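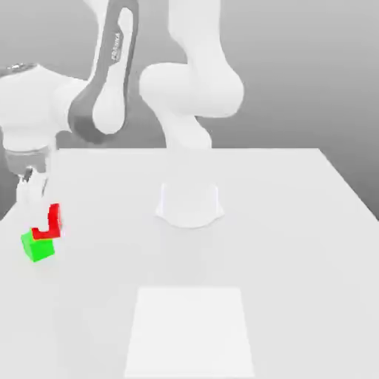
Ticket: Read-aloud stops partway through longer worksheets
Status: Solved
Opened by: Ruby-Lee Doolan, learning support, Lernmont School
Product: Trademia Reader, classroom edition

17 August 2024, first message

Hello! First of all, we love the reader. Our pupils with dyslexia have been using it since March and the change in how willing they are to open a history worksheet is wonderful. I'm getting everything ready for the new term and I've hit a snag. On longer worksheets the voice reads happily to a certain point and then goes silent. The highlight carries on moving along the words, so a pupil following by eye might not notice for a line or two, but anyone relying on the sound is stuck.

What I've tried so far:
Restarted the tablet (a Huteck, school issue).
Swapped headphones, then used no headphones.
Changed the voice from Kanaujia to the default one.
Made the worksheet again from scratch in a new file.

The new file stopped in the same place, at the end of question 46. The sheet has 50 questions. Short sheets are fine!

Reply from support

Thanks Ruby-Lee, that's a really clear report. Could you tell us which reading speed you have set, and whether "Save audio for offline use" is on? Please also try the same sheet on a desktop browser if you have one handy.

Ruby-Lee Doolan

Speed is set to slow, offline audio is on. I tried it in the browser on the office computer and it read the whole thing, all the way to question 50. So it's the tablet, or the app on the tablet? I also turned the speed up to normal on the tablet and it still stopped, same question.

Reply from support

Very helpful. The offline store has a limit of 400 sentences per worksheet, and your sheet goes past it. The app ought to fetch the remainder over the network and it isn't doing so. Please try this:

1. Open Settings, then Audio.
2. Turn off "Save audio for offline use".
3. Tap "Clear saved audio" and wait for the tick.
4. Close the app fully and open the sheet again.

Ruby-Lee Doolan

It works! Read right through to the end, twice, once with each voice — I may have cheered in an empty classroom. One more thing though. A few of our pupils do their reading on the bus and need the offline setting. Can I turn it back on for them?

Reply from support

Yes, on sheets under the limit. For the long one, split it into two files and save each separately. We've passed the network fault to the app team.

Ruby-Lee Doolan

Split it after question 40 and both halves play offline. The shorter second half is lovely for pupils who need a break anyway, so I'll be doing the same with my science sheets. Thank you so much, happy for this to be closed!

Ticket closed by support. Fault with long offline worksheets remains open with the app team.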